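Speaker Notes: Baking for the Lunch Counter – Moving Votcombe to Oat Bars
Presented by Faustine Marty, Menu Development, Lambert Kitchens 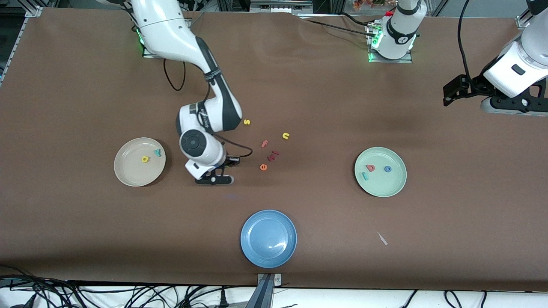 Opening (slides 1 to 3)

Good afternoon, and thank you to the Orutbridge site for hosting. My purpose today is to report on the change from iced sheet cake to baked oat bars at the Votcombe lunch counter and to ask for approval to make the same change at Korkinau.

Pause for introductions. Mention that recipe cards are on the side table.

The recipe (slides 4 to 6)

The standard batch fills one half-size sheet pan and yields 51 bars. The base is rolled oats, brown sugar, melted butter and a small amount of flour. Apricot jam is spread over the pressed base and the remaining oat mixture is crumbled on top.

Stress the resting time. Bars cut while warm will crumble, and the counter cannot sell broken pieces. Kitchens should allow 2 hours on the rack before cutting.

Jam should be brought to room temperature first. Cold jam tears the base. Staff at Votcombe asked for this to be printed on the card, and it now is.

Results at Votcombe (slides 7 and 8)

The counter sold 188 bars in the first full week of March. Sheet cake had been selling steadily but left a good deal of waste at closing – mostly corner pieces with dried icing. Unsold bars may be wrapped and offered the next day.

If asked about cost: butter is the largest item. A version made with half oil was tested and was judged too greasy by the tasting group. We do not recommend it.

Allergens (slide 9)

Read this slide in full. The bars contain wheat, milk and oats. The nut topping has been removed from the card and should not be added locally.

Request and questions (slide 10)

We ask that Korkinau begin with one batch per day, baked before 10 a.m., and report sales after the first month. Training will take some 15 minutes per baker.

Leave slide 10 on screen during questions. Refer any questions on oven replacement to the Orutbridge office.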